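Edholm break room counter, dark gray, polished finish
Review by Laurinda Rocha, 29 Mar 2019

The Edholm is sold for offices and small kitchens that want a dark top with a high polish. Ours has been in daily use since August as a snack counter. No trays, no mats.

Finish first. The polish is even and the color holds up well against a pale wall. It also shows everything. Smudges and dusty marks stand out wherever overhead light catches the surface, and a dry cloth moves them without removing them. A damp microfiber cloth followed by a dry one clears them. Drullness polish left a film and I stopped using it.

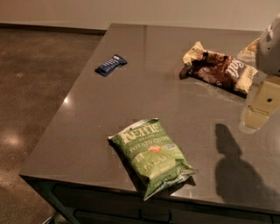 Glare is the second issue. Under ceiling lights the middle of the top turns into one broad sheen. Dark wrappers are harder to find on it than bright ones. A green bag of Kettle Brand jalapeño chips reads from across the room; a navy snack bar does not.

Friction is low. Puffed bags slide when bumped, and anything set down near the front tends to end up with one end over it. A raised lip would fix this. The Brurenach counter has one, but it traps crumbs.

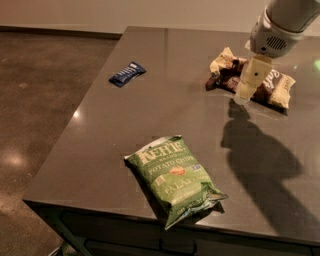 Scratch resistance is good. Raquel Morais dragged a stoneware crock across ours and it left no mark I could find under a flashlight. Coffee left overnight wiped off clean. Salt should be swept before wiping or it streaks.

Rating: 8 out of 10 for durability, lower for upkeep. Buy the matte version if you have strong overhead lighting.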